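The Homport Ledger

Philomena Hanrahan kept the tide book for the harbor at Homport for most of her life, and when she died it went to Modupe Danladi along with the key to the gauge house and a coat that did not fit.

The book was not one book. There were 40 of them, bound in green cloth, on a shelf over the stove. Each page had four columns. High water, low water, wind, remarks. The state had put an automatic gauge on the end of the pier years before, so no office anywhere needed the book. Philomena had gone on filling it in, and the town had gone on paying her 400 dollars a year to do it, under a line in the budget that said "harbor, misc."

Modupe took the job because she lived closest. She was thirty-one and repaired computers in the back half of what had been the bait shop. She thought she would do it through the winter and then see.

On the first morning she went down in the dark and read the painted board by flashlight. She wrote the number. She wrote the wind, which was out of the northeast. Under remarks she could not think of anything, so she looked back to see what Philomena had put.

"Gulls on the north side only."

"Eze boat out early, back early."

"Did not sleep."

Modupe left the column blank and went home to make coffee.

It went on like that into October. She read the board before work and again whenever low water fell at an hour she could manage. Twice she forgot and made up a number, and both times it bothered her enough that she went back and crossed it out. In the evenings she took one of the old books home and read it at the kitchen table. She told herself she was learning the job.

Most of it was weather. But Philomena had put other things in the remarks, a few words at a time. A ferry called the Skorora came up often in the early books. "Skorora late." "Skorora on time, P. aboard." "Skorora, no P." This went on for two years. Then came a long run of plain numbers with nothing beside them, and after that the gulls started.

Modupe asked Fatima Okonkwo about it. Fatima ran the fuel dock and had known everybody.

"P. would be Pilar Cáceres," Fatima said. "She taught at the school. She came over on the ferry and stayed at Philomena's. Then she took a job in the city and that was the end of it."

"Did they write?"

"You'd have to ask Pilar."

"She's alive?"

"She was at Christmas. I had a card." Fatima hung up the hose and wiped her hands. "She's in Surnolel now, up the coast. It's an hour and a half if the bridge is open."

Modupe did not go to Surnolel. She had three machines on the bench and a customer, Yuzhen Cai, who wanted the accounts off an old desktop before the end of the month. She worked on it and thought about the ferry.

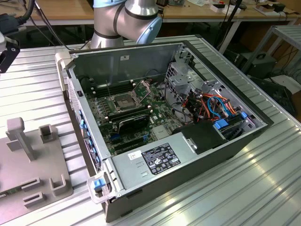
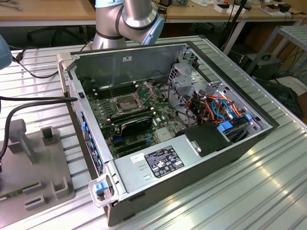
The accounts came off the drive without trouble. Yuzhen paid in cash and stood at the counter longer than she needed to.

"Fatima says you're reading Philomena's books," she said.

"I'm keeping them up. I read some of the old ones."

"My father's in there. He had the blue boat. He went out in bad weather once and she called the Coast Guard on him. He didn't speak to her for a year."

"What year was it?"

Yuzhen told her. That night Modupe found the page. The wind had been southeast and rising. The remark said, "Cai boat out. Called. He will be angry." On the next line it said, "Cai boat in. He is angry."

She copied the page on the machine at the library and dropped it in Yuzhen's mailbox. A few days later there was a bag of oranges on the step of the shop.

After that people started to ask. One man wanted the morning his daughter was born. A woman wanted the night the ice took the old pier, because her brother said it was January and she said it was February. It was February. Modupe looked these things up and wrote them out on cards. She did not charge for it. She began to carry a thermos down to the gauge house and stay a while after she had read the board.

The letter to Pilar Cáceres took her most of a week. She threw out the long versions. The one she mailed said who she was, that Philomena had died in the spring, and that the tide books mentioned the ferry. It said that if Pilar wanted to see them, the gauge house was open most mornings before seven.

There was no answer. The water got colder and the painted board grew a skin of ice that had to be knocked off with a stick. Modupe quit thinking she would hear anything.

Then one morning a car was parked at the head of the pier with its lights on. A small old woman in a red hat was sitting on the passenger side, and a boy who might have been her grandson was asleep at the wheel. She rolled down the window.

"You're early," she said. "She was never here before six."

"It's low at five-fifty."

"Is it?" The woman looked at the water. "Well, let's go read it."

She would not take an arm. They walked out along the planks with the flashlight between them, and Modupe knocked the ice off the board and read the number aloud. Inside, she lit the stove. Pilar sat down in the chair without looking for it first, the way a person sits in a kitchen she knows.

Modupe took down the early books and put them on the table. She had marked the pages with strips of paper. Pilar pulled the strips out and set them aside and started from the beginning.

She read for a long time. Once she laughed, and once she said, "I wasn't on that boat, I was sick. I sent word." She turned the page. "I sent word with the deckhand. He can't have told her."

Modupe did not say anything. She opened the new book and filled in the columns. Low water, five-fifty. Wind light, west. She held the pen over the last one.

"What does she put there?" Pilar asked. "When there's nothing?"

"Gulls, mostly."

Pilar leaned over to see out the window. It was getting light and there were gulls along the rail.

"They're on both sides," she said.

Modupe wrote that down. Then, after it, she wrote, "P. here." She blotted the page, and Pilar asked if there was any more in the thermos, and she poured out what was left.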